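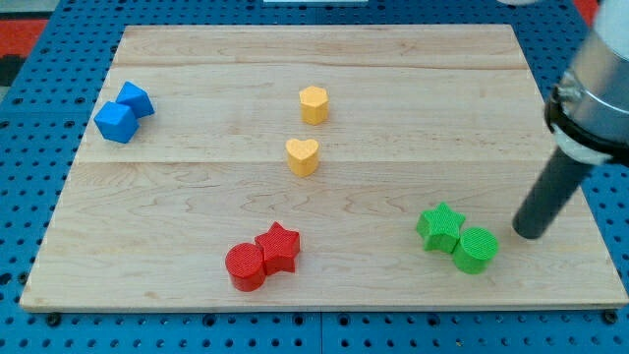

*Eight colored blocks on the wooden board, set out in pairs by color.*

# Making a Sorting Board and Painted Blocks

This project makes a plain, flat board and a set of small blocks in blue, yellow, red, and green. Children use the board for pairing and sorting, and it gives them a clear space to build on. The cutting takes a morning. The painting takes longer because of the drying time between coats.

I made the first set for the play corner at Atthorpe and have made several since. The steps below are the ones I use now.

## What you need

- Pale, close-grained boards, planed flat, enough to glue up one rectangle
- A length of square hardwood stock for the blocks
- Wood glue
- At least three bar clamps
- Fine-tooth saw and a miter box
- Sandpaper in 120, 180, and 240 grit
- Water-based paint in four colors, labeled safe for children's toys
- Clear water-based topcoat, also labeled safe for toys
- Small foam brushes, one for each color
- Scrap wood and a few finishing nails for a drying rack

I use maple for the board. Birch works too. Avoid oak, which has open pores that collect crumbs and crayon.

## Make the board

1. Lay the planks side by side and turn them until the grain looks right to you. Mark a large triangle across all of them in pencil so you can put them back in the same order.
2. Check the joints. Push the edges together and hold the boards up to a window. If light comes through, plane or sand that edge again before you glue.
3. Spread a thin, even coat of glue on one edge of each joint. Set the planks in the clamps and tighten them a little at a time, alternating the clamps over and under so the panel stays flat.
4. Scrape off the squeezed-out glue once it turns rubbery. Leave the panel clamped overnight.
5. Trim the ends square. Sand both faces with 120 grit, then 180, then 240, always along the grain.
6. Round over the edges and corners by hand with 180 grit. Run your palm around the whole edge and go back over any spot that catches.

The seams will still show as fine lines. I leave them alone. Filler usually dries a different color from the wood and makes the line more obvious.

## Cut the blocks

Clamp a stop block to the miter box so every piece comes out the same length. For cubes, set the stop to match the width of your stock. Make one test cut and measure it in both directions before you cut the rest.

Cut at least two blocks for each color, plus a couple of extras. Blocks get lost, and it is hard to match a paint color a year later. Su-bin Baek, who made a set for her classroom in Pudville, cut 152 blocks from leftover stair parts and is still using them.

Do not make very small blocks if a child under three will be around them. Check the finished size with a small-parts tester.

Sand each block by rubbing it on a sheet of sandpaper taped to the bench. Then take the sharpness off the edges and corners with two or three light strokes. Keep it light if you want the cubes to sit flush against each other.

## Paint

1. Wipe off the dust with a barely damp cloth and let the wood dry.
2. Paint all faces but one. Set the block on the drying rack with the bare face down.
3. When the paint is dry to the touch, turn the block over and paint the last face.
4. Sand very lightly with 240 grit. The first coat raises the grain, and the blocks will feel rough until you do this.
5. Apply a second coat. Yellow nearly always needs a third.
6. Finish with two coats of clear topcoat. Let the blocks cure for as long as the can says before anyone plays with them.

Do all of one color before opening the next can.

Leave the board unpainted. Two coats of the same topcoat on each face, including the end grain, will protect it and keep the wood light. If you finish only one side, the board may cup.

## Using the set

Start with one block of each color on the board and keep the matching blocks in a bowl. Ask the child to put each block next to its partner. After that, try spreading the colors farther apart, or ask for a particular order. Older children can build a pattern on one half of the board and have a friend copy it on the other half.

## Care

Wipe the board and blocks with a damp cloth and dry them right away. Do not soak them or put them in the dishwasher. If a corner chips, sand it smooth, touch up the color, and add a dab of topcoat.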